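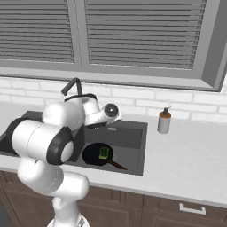 Remote-control teaching, sink task, simulator station at Culthorpe. Checked in June by Kamala Chacko before the operators were let loose on it. I was told this set-up was ready and I don't think it is. The task sheet says "pan and sponge in the basin, clear run for the arm", yet the wrist hangs down right in front of the tap, and the spout pokes up behind it. A learner on the hand controller will clip that sooner or later.

1. Stop button within reach of the operator's seat
PASS. Reached it without leaning.

2. Arm follows the hand controller without lag
FAIL. Janow's sheet claims none worth noticing. I noticed it.

3. Start position clear of fixed objects
FAIL. See above. Move the start position forward and check again.

4. Objects placed as per task sheet
PASS, with a comment. Sponge in the pan, pan in the front half of the basin, handle towards the front edge. Fine, but if the pan never starts anywhere else I doubt the robot learns much beyond this one pan.

5. Speed limit set for new operators
PASS. Set at 75 per cent. I would have it lower.

6. Failed attempts marked and kept apart
FAIL. The log has 479 attempts and only 17 marked as failed. I sat with the operators for an hour and don't believe it. Hideaki Wada to go through them again – all of them, please, and no sampling.

7. Operator breaks
NOT CHECKED. No rota on the wall.

Result: not released. Recheck after items 2, 3 and 6.

Culthorpe Remote Teaching | Contact the safety desk | Back to top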